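The Small Museum With the Long Memory

The Clollau Museum in Tikcombe occupies the old customs house at the foot of Harbor Street. It has 9 rooms on two floors, and only six of them are open to the public. The other three hold paper.

Most of that paper came from the Tilletti family, who ran the ferry line across the bay for three generations and seem to have thrown nothing away. The gift included ledgers, passenger lists, timetables, lost-property books, and a long run of letters from people who had missed the last boat. The family handed over 933 items. So far 846 of them have been cataloged.

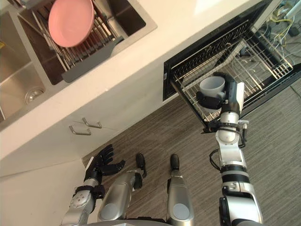 Erasto Bakilana thinks the lost-property books are the best thing in the building. They list umbrellas and hats, as you would expect, but also a church bell clapper, a crate of live eels, and a wedding dress that was claimed by two different women. The dress takes up four pages and ends with a note in red ink: "Settled. Do not reopen."

The ground floor is laid out in the order a passenger would have met it. You come in by the ticket window, pass the scales where freight was weighed, and reach the waiting room, which still has its original benches. A glass case by the stove holds conductors' badges and the ivory-handled punch used on first-class tickets. Labels are short and typed on cream card. Some of them date from the museum's first years and have been left alone, including one that spells the name of the bay two ways.

Upstairs is harder going. The map room has low light and a great deal of text, and the cases run close to the wall, so two people can't easily look into the same one. The charts reward patience, though. On several of them the ferry captains penciled in sandbars that the printed survey had missed – one bar was marked, rubbed out, and marked again farther east as it moved.

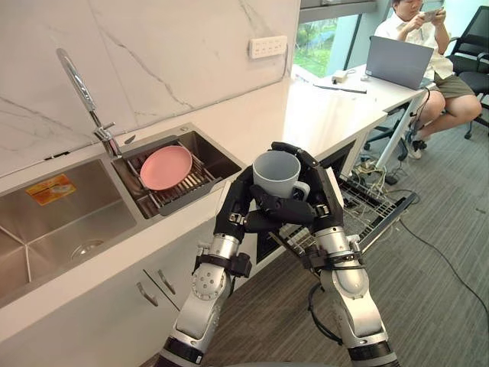

Why not put the whole lot online and be done with it, a reader from Tikcombe asked after our last piece on the museum. Scanning is under way, but it is slow. The ledgers are bound tightly and won't open flat, and many of the letters were pasted onto the backs of other letters. Each has to be lifted before either side can be read.

The Minja collection, which arrived later and is much smaller, was simpler to deal with. It is made up almost entirely of photographs of the pier, taken from one upstairs window over many winters. The boats change and the pier gets longer. A dog appears in a surprising number of them.
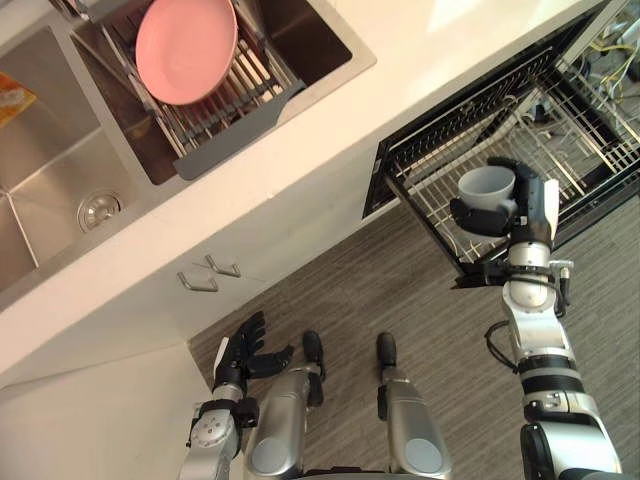
The Model Room

Children usually head straight for the model of the steamer Clollau, which gave the museum its name. It was built from the shipyard drawings and fills most of the back room. The side facing the door is cut away to show the boiler, the engine and the cramped crew bunks. Nothing on it moves. A plan to motorize the paddle wheels was dropped in November, when the money went to the roof.
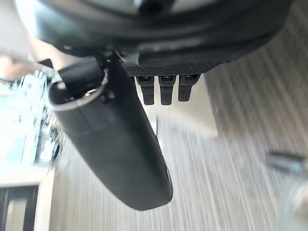 A black gripper, close up.

The roof had been leaking over the map room, and the charts spent that winter in boxes downstairs. They are back on the wall now, in a slightly different order. The passenger lists will be next to get proper shelving. If your family crossed the bay before the bridge was built, bring a surname and a rough year, and the desk will look it up while you wait.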